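Home | Guides | Laundry | Contact
Last updated: 2019-09-05

Folding knits, the Jurulcombe way

1. Clear a bit of table and give it a wipe. I like a pale top, you can spot lint on it!
2. Grab your tee by both ends and pull it out sideways till the creases ease off.

Caution: go gently with old grey favourites (I've wrecked a neckline that way).

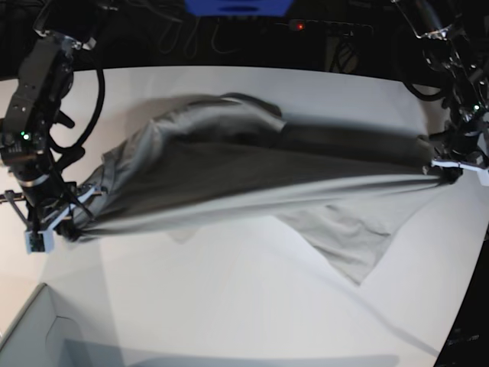
3. Lower it flat, smooth from the middle out, then fold in the sleeves.

Note: Nhi Bùi rolls hers – fine for drawers, hopeless on my shelves.

Related:
Sorting colours
Drying woollens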